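Consumo en reposo del armario

Medí el consumo durante 15 días de noviembre con un contador intercalado en la regleta. La media fue de 279 W, con los discos parados de noche. El ventilador trasero apenas influye - 3 W a velocidad mínima.

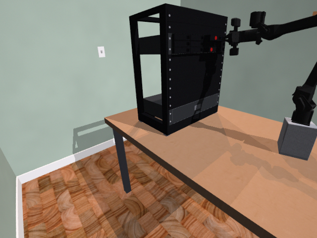 Ruth Wragg me escribe que la cifra le parece alta y que revise primero el factor de potencia, porque su contador barato confundía VA con W.

Repetí la medida con carga resistiva y el error no pasa del 3 %. Queda pendiente probar otra fuente.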